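My nonna rubbed her chopping board with oil every May, and I thought she was mad. Now I've got four boards of my own and I'm worse than she ever was!

It started with Gerardo Caruso, who sells timber kitchen gear out of a shed behind the Lomar bakery. I went in for a sourdough and came out 20 minutes later with a tin of his beeswax polish (334 grams, and it'll see me out). His rule is dead simple - hot water, a quick scrub, then stand the thing on its edge to dry. Never the dishwasher. He's got customers still using boards from over 20 years back.

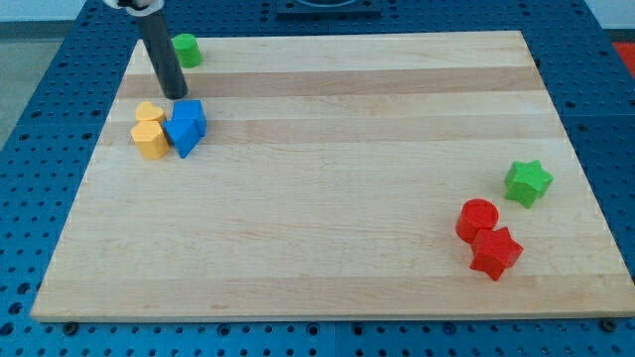 *Pale maple, with a few honey-coloured strips running across.*

I oil mine at night with the radio on, and leave them on the bench till brekkie.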